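Asking a Court to Look Again: a Talk with Noemi Ferri

Print this page | E-mail this article

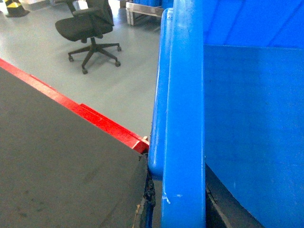
A blue plastic crate, seen close. Photo: S. Pagano

By Samuele Pagano

Noemi Ferri has practised criminal law for 20 years, the last eight of them at the Grasso office, where she handles almost only applications to reopen old convictions. I met her in July, on the morning after the appeal court had sent the Dulard arson case back for a new hearing. Her client had then served nearly 18 months.

I asked first what the decision means, because several newspapers wrote that the man was acquitted. "No, he is not acquitted," she said. "The conviction is set aside and the charge is still there. The prosecutor can try him again, can offer something smaller, or can drop it. I must explain this to the family two or three times, and I understand them, they heard only the first sentence."

The application rested on one page. It was a note of a telephone call, in which a night guard from the Zolar depot told the police that he had seen the fire from the road before the time given at the trial. The note was in the police file and was never given to the defence. The court found that it should have been disclosed and that it could have changed the verdict.

"These are two questions and people mix them," Ferri said. "First, did they have a duty to give it to us? This was easy. Second, does it matter? On the second question most applications die. The judges read the rest of the evidence and they say, very politely, that the result would be the same."

Why was it different this time? In her opinion the prosecution had built everything on the hour. There was no forensic trace and no confession, only a neighbour who put the accused near the building at a certain time. "If you move the fire, the neighbour does not help them any more."

She is less content with how long it took. The prosecutor has now 30 days to say if he wants a second trial, and until then the man is at his sister's house in Pratitska, with a duty to report to the police station each evening at six. Ferri asked for release without conditions and this was refused. She will ask again.

I wanted to know if the guard can still be heard. She was careful here. He has been found, he is willing, and she has not spoken with him herself about the content, which she prefers to leave for the courtroom. "A witness who remembers too well after such a time, I don't like it. Better he says what he knows and also what he forgot."

We spoke also about money. Legal aid pays for the application only when the court has admitted it, so an office works the first months on its own risk. Grasso accepts a few such files in a year and refuses many. "I write the refusals myself," she said. "It is the worst part of the job – some of these people are perhaps right."

Her next hearing, in another matter, was at eleven, and she had to find her gown.

Comments (3)

marta_l: Thank you for explaining set aside and acquitted. Our local paper still has it wrong.

OldClerk: Is the note itself public? I would like to read the wording on the time.

S. Pagano: @OldClerk It is quoted in the judgment, but the full page is not published.

Related items
Who pays when an appeal is refused?
Reporting conditions before a second trial
What must the police hand over?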